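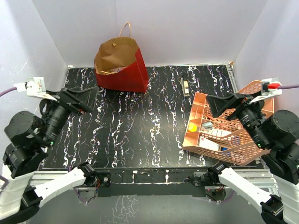

Red paper bag, orange basket.

So I went a whole month without buying anything I couldn't eat, wash with or take for a headache. July, start to finish. I kept telling people it was about money, and it partly was, but mostly I was tired of parcels. There was a week in June when I opened the door to a delivery and had no idea what was in the box. It was socks. I have so many socks!

The rules were simple enough. Groceries fine, bus fare fine, medicine fine. Birthday presents allowed if they cost under $49 (I had two birthdays to cover, so I wasn't going to be a monster about it). Everything else went on a list stuck to the fridge, and if I still wanted it in August I could have it.

The first week was easy and I was very smug. The second week the kettle died. I boiled water in a saucepan for days and complained to anyone who would listen, and then my neighbor lent me her spare, an old Torix with a lid that won't stay up. I've still got it. I like it better than my old one, even though it sounds like a plane taking off.

What got me was the evenings. I hadn't noticed how much of my sitting-on-the-couch time was really shopping – scrolling, comparing, putting things in a cart and wandering off. By the middle of the month I'd read two whole library books and written to my aunt, who called me to ask if something was wrong.

I did slip once. It was a Sunday, it was raining, and Lumonska had their summer sale on, and I came out with a candle. It smells like figs and guilt.

The list on the fridge got long and then a bit silly. A bread knife, a lamp, new pillows, a waffle maker (why?), a raincoat. When August came I crossed most of it off without much of a pang. I bought the bread knife and the raincoat, and I'm still thinking about the pillows.

I'm going to try it again in November, before the holiday stuff really kicks in. If you've done one of these, tell me what you let yourself buy, and whether coffee out counts as groceries. I decided it did.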